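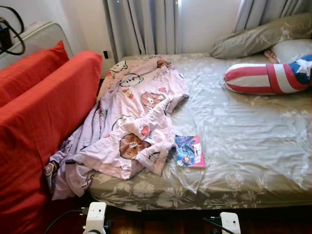
Vol. 2, No. 6

Questions people keep asking us about the Kanlow bedding paper

I'm Manju Gautam, and I wrote most of the paper with Jinlong Zhong. Our inboxes filled up after it went online in March, and a lot of the same questions came in, so I've put my answers on one page. Jinlong has read them and fixed the bits where I got carried away.

What is Kanlow, in plain words?

Kanlow is our way of teaching a two-armed robot to tidy a bed by first deciding which piece of cloth to deal with. Older methods (ours included, sadly) went straight from camera view to arm motion. Kanlow adds a step in between. It marks out every soft thing on the bed, guesses which ones are lying on top of which, and picks an order. Only then do the arms get a say.

Why beds? Isn't folding towels hard enough?

Towels are plenty hard! But a towel on a table is one thing against a plain background. On a real bed you get a patterned sheet, a pillow with nearly the same pattern, and a blanket covered in cartoon faces, all touching each other. I love that mess. If you want to know whether a method understands cloth or has just memorized what a table looks like, go find a kid's blanket.

So do prints confuse it?

Yes, and it's the part of the paper I'd most like people to read. A big monkey face in the middle of a bunched blanket is a strong, clean shape, much stronger than the edge of the blanket itself. Our first model, Rawat, would happily put a grasp point on the outline of a printed face because it looked like a border. You can't pick up a drawing of an ear.

For Kanlow we trained the edge finder with pattern swaps. We take one blanket shape and repaint it with lots of different prints, so the only thing that stays the same is where the cloth ends. That helped more than anything else we tried. The pale underside of a folded-over blanket is still a pain, and I'll get to that.

How much data did you use?

We recorded 1,000 demonstrations with a person steering both arms. We kept 800 for training and held back the rest for testing. The held-back ones use bedding that doesn't appear in training, and please do the same if you compare against us. Splitting by recording instead of by bedding makes everybody's numbers look lovely, and they don't mean much.

Where does the robot look from?

One camera up at head height, looking down past the grippers at the bed. We thought hard about adding more cameras and decided against it for this paper. A head view sees the whole mess at once – the far pillows, the near side of the mattress, whatever is hanging off the edge – and that's what the ordering step needs. The price is that the far end is small in the view, and a thing poking out between two pillows might only get a tiny patch of pixels.

Does it handle things that aren't bedding?

Sort of. There's a class we call "leave it be," and it covers things like a comic book lying flat on the sheet or a long plush toy in front of the pillows. The planner works its paths so that cloth isn't dragged across anything in that class. What it can't do is pick up the comic, put it on a shelf and come back. I'd love that too. It's a different paper.

The plush toys were interesting, by the way. A bolster-shaped one has a lot in common with a pillow as far as the model can tell, and Captain America stripes don't give it much of a hint. We count it as a miss if the model calls a toy a pillow, even though the motion might turn out fine.

What about the furniture next to the bed?

This bit me personally. With a sofa close beside the bed, the blanket can spill into the gap, and then the arm has to reach in there without bumping the sofa. Kanlow treats hanging cloth as its own case. It looks for the place where the blanket crosses the mattress edge and grasps there, up on the bed, then pulls inward. Going after the dangling end was a bad idea and I defended it for far too long. (Jinlong was right. It's in writing now.)

Which failure do you see most?

Fold-overs. When a blanket is twisted on itself, the underside is often a different shade from the front, and the model likes to call it a second blanket. Then the order comes out wrong and the arms try to pull one half out from under the other. We describe this in the limits section and we don't have a good fix. Stostau, the follow-up we're working on, gives a small tug first and watches what moves along with it. I'm hopeful, but it's early and I'm not going to promise anything.

Does it make the bed the way a person would?

No. It gets the blanket flat and more or less square, and it moves pillows toward the head. Hospital corners are a long way off. If you were hoping to sleep in later, sorry.

Can I run it on my own robot?

If you've got two arms with simple pinching grippers, you probably can. You'll need to redo the camera setup and record some demonstrations of your own, as the motion part doesn't carry over well between arms. The ordering part carries over nicely, and I'd start there.

Why is the code called Fevau and not Kanlow?

Fevau is the whole toolbox and Kanlow is the method inside it. We named them at different times and never went back to tidy it up. Search for either one and you'll land in the same place.

I found a mistake in the paper. Who do I tell?

Me, please! Write to Manju, mention the page, and I'll add it to the list of corrections. Jinlong handles bugs in the code and is much quicker at replying than I am.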